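Opening the microwave: end of term report
Robotics project, group Kadham
Etenesh Berhe and Rangi Henare

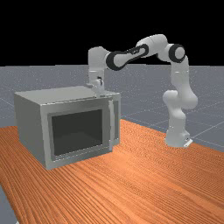
2 shares | 16 comments

The task we picked was door opening. The other groups mostly went for stacking or sorting, we wanted something with a hinge. A hinge is harder than it sounds – the hand has to follow a curve the whole way and if it drifts off the curve the simulator either throws the arm backwards or the fingers slide off.

All work done in simulation, on the Plitach software the department has. No real arm this term (the lab one is booked by the Brunton group until October). So everything below is simulated and we make no claims for the real thing.

What we did

Weeks one to three: getting the arm to move at all. Lots of time lost to units. Rangi had joint angles in degrees, the software wanted radians. Not fun to find at 11pm.

Then a scripted version. Four steps: go over the microwave, come down to the handle, close the fingers, pull along an arc. Works if the microwave is always in the same spot. Turn it a bit and it misses, usually too high, and the fingers end up on the top edge of the door.

After that the learned version. Etenesh recorded demos by steering the arm with a game controller, 43 good ones in the end. Bad ones thrown away, we should of kept them to look at later. Trained on those overnight.

Results

We ran 774 test attempts in total with the microwave turned to a different angle each time. We have not split these properly by angle yet, the log file only saved the pass or fail and not the starting position. That is our mistake and the first thing to fix. From watching the replays:

- scripted version fine when the door faces the arm, poor otherwise
- learned version copes with more angles but is slow, and hovers near the handle before commiting
- both struggle when the wrist is close to its limit

The hovering we think comes from the demos. Etenesh tended to pause there to line up, so the arm pauses too. Rangi's demos were quicker but there were only a few of them.

Problems

Friction on the handle. Default value far too slippery, we raised it by trial and error and can't really defend the number. Also the door had no spring so once it moved it just kept swinging. Josico, the tutor's add-on for contacts, helped a bit with the first one but slowed everything down – switched it off for the big test run.

Next

Save start positions. More demos, with no pausing. Try closing the door as well, which we said we'd do in the proposal and ran out of time for.

Who did what: Etenesh demos, training, most of this report. Rangi scripted version, test runs, plots (to follow).

16 comments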